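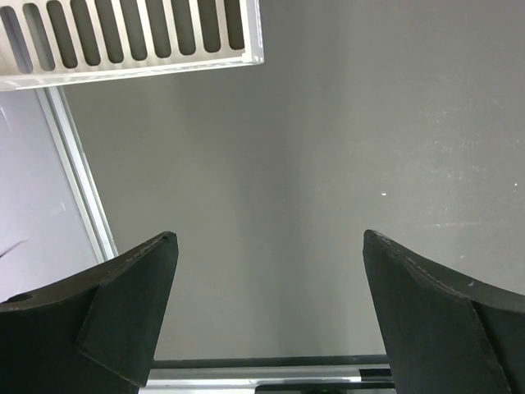 Garment Folding Operator (part-time, fixed term)
Nugroho Textile Services, Zodance site
Reference: 142

Nugroho Textile Services is hiring operators for the folding section at its Zodance site. The section receives finished and returned garments, lays them out singly on flat gray tables, folds them to a set size and passes them to packing. The post starts in December and runs for one season, with possible extension.

Scope of work

The operator takes one garment at a time from the supply bin, spreads it on the table, finds the hems and side seams, and folds it according to the sheet for that garment type. Most pieces are light knit or woven tops in plain colors. Sleeves are turned in before the body is folded. Hem bands are laid straight and double layers are pressed flat by hand. No irons or steam equipment are used in this section.

Garments with open seams, missing stitches or stains are set aside and tagged with code 154. Operators do not repair garments. The stock for the season is 2,802 pieces, divided among all shifts.

Work is done standing. Tables are fixed in height. A floor mat is supplied, and a stool may be requested for medical reasons.

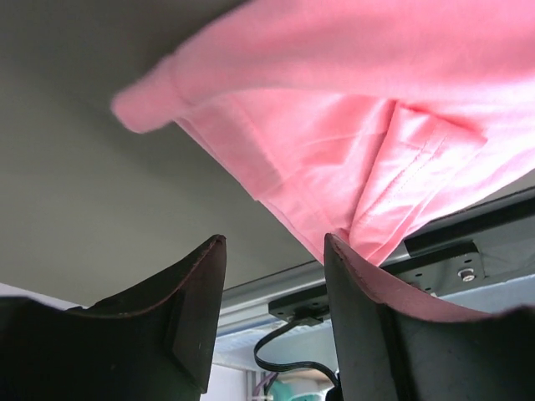
Do applicants need sewing experience?
Sewing experience is not required. Applicants must be able to tell a hem from a side seam and the right side of a fabric from the wrong side, and this is checked during the trial.

Requirements

Full use of both hands for repeated light handling.
Ability to stand for a four-hour shift with one break.
Ability to read short written instructions in English.
Normal or corrected vision sufficient to follow a stitch line in matching thread.
Short or covered fingernails. Rings and bracelets are removed before the shift.

Previous work in a laundry, clothing store or alteration shop is useful but carries no extra points in selection.

Hours and pay

Shifts run from 8:00 a.m. to noon or from 1:00 p.m. to 5:00 p.m. Applicants state a preference, and changes after the first week depend on open places. Pay is by the hour and does not depend on the number of pieces folded. Training hours are paid at the same rate.

Selection

Selected applicants attend a paid trial of two hours in Room 157, Ular Building. The trial consists of folding mixed garments from written sheets. Results are checked for size, edge alignment and visible creases. Speed is recorded but is not used to reject an applicant.

How to apply

Send a one-page work history and your shift preference to the Nugroho hiring desk, or leave them at the front counter of the Ular Building before 4:00 p.m. Quote the reference number on the first page. Incomplete applications are returned without review.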